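2021-02-19

Share this 14 comments

The laser fell out of lock again at lunch, which I know because I had left it alone for the length of a cheese sandwich. It never drifts while I'm sitting in front of it with a notebook open. It waits until I have a mouthful, and then the error signal wanders off the top of the screen and the little red trace goes flat, like a teenager lying on a bed.

So, the state of play, for whichever version of me reads this in November and wonders what he did with the summer. We have a laser. We have 42 kilometres of fibre wound on a spool, which is a very expensive way of sending light to the other side of a bench. We're meant to be comparing the light that went the long way with the light that didn't, and from the difference work out how quietly the laser is behaving. At present the spool is a superb thermometer and a fairly good microphone. It can hear the door. It can hear the lift in the Tsang building, which is across a courtyard. Yesterday it heard me sneeze, and I have the plot.

I spent the morning convinced the trouble was thermal. The lab is supposed to hold at 23 degrees and the wall unit swears that it does, in the same confident green digits it used last winter when we were all in beanies. I put our own sensor on the spool and another on the bench leg and they disagreed with the wall and with each other. Then I wrapped the spool in a doona. I'm not going to put the word doona in the methods section. "Passive thermal enclosure" will do, and the floral pattern can go unreported.

The doona helped, damn it. The slow wander dropped by more than half, and what was left was a hum with a period of 14 minutes. I chased that until lunch. It isn't the air con, it isn't the fridge in the next room, it isn't the chiller. I went and stood in the corridor with a watch, like a man waiting for a train that was discontinued in the seventies.

Afternoon: rang Gririne about the controller. Their manual is 73 pages and has a chapter on safe unpacking with lovely drawings. The page on the integrator gain says "adjust as required". The support line was very kind and asked whether I had tried adjusting it as required. I said I would look into it. They want a log file, which has to be exported in a format the controller can only write to a memory stick of a size last sold when I was in high school. I found one in the drawer with the dead batteries. It had somebody's conference talk on it from Hever. Not a bad talk, as it happens, and I pinched a figure idea from slide six.

Then the weekly call with the Lellum end, where they have a real buried fibre and real cows walking over it. Their noise is ten times ours and they're much more cheerful. They asked how our "controlled environment" was coming along and I told them about the doona. There was a pause while somebody wrote it down. I think we've just transferred technology.

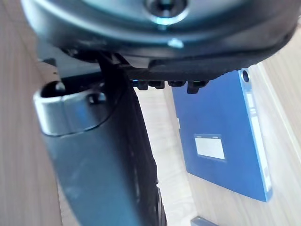
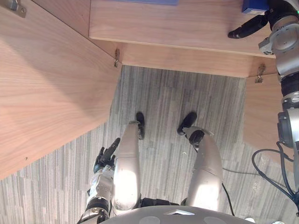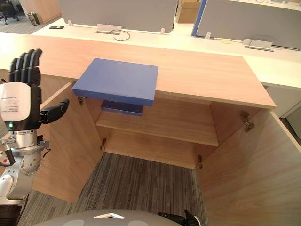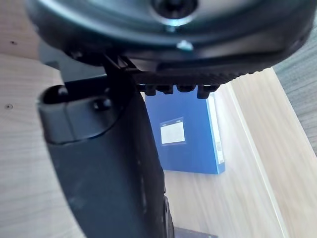
Came back after the call and changed the gain, as required. Down one notch, lock held for nine minutes. Down another, and it sat there for the rest of the afternoon, humming along with its fourteen-minute wobble as though it had never been any trouble to anyone. I took data. I took a lot of data, without breathing much, and ate a muesli bar in the hallway to avoid provoking it.

Still don't know what the wobble is. My best guess at the moment is the polarisation controller hunting, because its heater cycles and the period is about right if you squint. Second-best guess is that the building is alive. Will swap the controller out tomorrow if I can find the good one, which was last seen in a box labelled "NOT FIBRE".

Also to do: answer the referee, who wants to know why we didn't use a quieter laser. I have drafted four replies and can send none of them. Buy milk. Find out whose doona it is, as it has a name tag and I've been careful not to read it.

Left the lock running overnight with the lights off and the door sign turned around. Walked out on tiptoe past the spool, and the screen shows it noticed.

Shares: 23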